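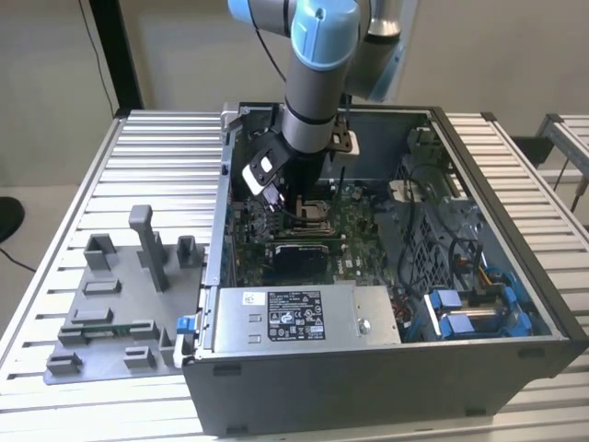
Announced attendance doesn't match what I saw. Which one goes in the match report?

Asked in Sports Writing and Local News
3 answers

I string for a small news site and cover Bustgate, a semi-pro soccer team that plays its home games at Cordeiro Park. I get paid per match, and the pay works out to a nice sandwich if I skip the drink.

My problem is the attendance line. At last month's home game, the PA announcer thanked "all 1,861 of you" for coming. I looked up from my notebook to see who he was talking to. The east stand had a man, his kids and a cooler. The west stand was better, in the way that a waiting room with people in it is better than one without. I have been to weddings that were harder to park at, and the bride didn't announce a gate.

I put 1,861 in my report because that was on the sheet they handed out. A reader then emailed my editor to say he'd counted the crowd himself during the second half (it was that kind of second half) and got 157. He wants a correction. The club's media guy says the sheet is the sheet. My editor says it's up to me, which I have learned means it will be my fault.

So which number do I print? And do I owe this reader a correction? I don't want to lose my spot in the press box, even though the press box is a folding table next to the hot dog window.

Olumide Yusuf

Answers

Answer 1, accepted

I did this for a daily paper for 20 years, mostly minor league baseball with soccer when somebody was out sick. What you've run into is the difference between tickets distributed and people in seats. A lot of clubs announce the first one. That can include season tickets whose owners stayed home, sponsor blocks, school giveaways, and the stack on the counter at the tire place. All of those are tickets. None of them buys a hot dog.

The club probably isn't lying to you, in the narrow sense. Somebody printed 1,861 of something.

What I'd do:

Ask the media guy one question, in writing: "Is the attendance figure tickets sold, tickets distributed, or people through the gate?" Keep it friendly. You want to know what the number means, and he may never have been asked. If he has a turnstile or scanner count, ask for that as well. Some clubs will give it to you without a fuss. Others will suddenly have a very busy week.

Then attribute. "The club announced attendance of 1,861" is a true sentence. "1,861 fans watched" is a claim you're making yourself, and you were sitting there. The word "announced" has paid for a good part of my retirement.

If the gap was that obvious, say so from what you saw. "Announced attendance was 1,861, though most of the east stand was empty at kickoff." You don't need a rival number for that. You need eyes and a verb.

As for the reader, don't swap in his 157. He may be dead right, but one man counting heads in the second half misses whoever was in line for the restroom or already on the way home. I'd check how you worded it. If you stated the figure as fact, have your editor change the line to say the club announced it, and add a short note at the bottom saying the story was updated to give the source of the attendance figure. If you wrote "announced," you don't owe a correction. You might still write him a polite email. He reads match reports all the way down to the attendance, and you'll want to keep him.

Don't worry too much about the folding table. Clubs that size need the coverage more than you need the chair. I was once banned for an entire season by a general manager who forgot by the next homestand.

Aminu Ezeani

Answer 2

Just count them yourself. It's not hard. I do one section and multiply. Did it at a Jirkari game and got 74 per section, so there you go.

Comments on this answer

Were the sections all the same size?

No, but it evens out.

Does it?

I said it evens out.

(Moderator note: further comments about whether it evens out have been moved to chat.)

Answer 3

I used to work on the other side of this, in the front office of a club I won't name that folded anyway. I can tell you how our number got made. Around halftime the ticket manager would read a total off the system and walk it up to the PA booth. By the time it arrived it had sometimes put on weight. There was an owner standing between the two rooms – I'll leave it there.

Aminu's answer is right that you should ask which kind of number it is. I'd add that you should ask before the match, when everybody's in a good mood, and ask every time for a few games. If you only ask when the place is empty, it feels like an ambush, and the media guy (who is likely also selling the programs) gets defensive. If you ask every time, you turn into the person who always asks. That's annoying but respectable.

Also check whether the league publishes figures after the fact. Ours did, weeks later, in a spreadsheet, and the numbers didn't always agree with what had come over the loudspeaker. Nobody in our office seemed to expect anyone to open it. A reporter eventually did, and we had a very quiet Tuesday-morning sort of meeting about it.

One thing I disagree with: I wouldn't put the empty-stand line in every single report. Do it when it matters, like an opener or a playoff, or when the club is asking the city for money for a bigger stadium. Otherwise your readers get a weekly column on seats. 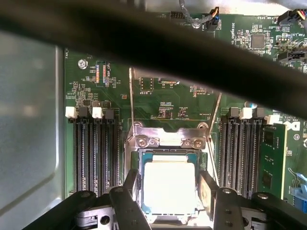

Can I leave attendance out of the report completely?

You can, unless your editor's style calls for it. Plenty of short match reports run without it. If the site prints a box with the lineups and goals, the usual place for the figure is there, marked as announced. Dropping it only for the games where it looks silly is a different choice, and sooner or later your counting reader will notice the pattern.

Update from the asker

Thanks, all. I sent the question in writing. The media guy replied that the figure is "tickets distributed and community engagement." I have asked what a community engagement is and whether it needs a seat.

My editor at Celtumero changed the line to "the club announced" and put a note at the bottom. The reader wrote back to say he accepts the note but stands by 157. He has also offered to send me his numbers for the rest of the season. I said sure.

Olumide Yusuf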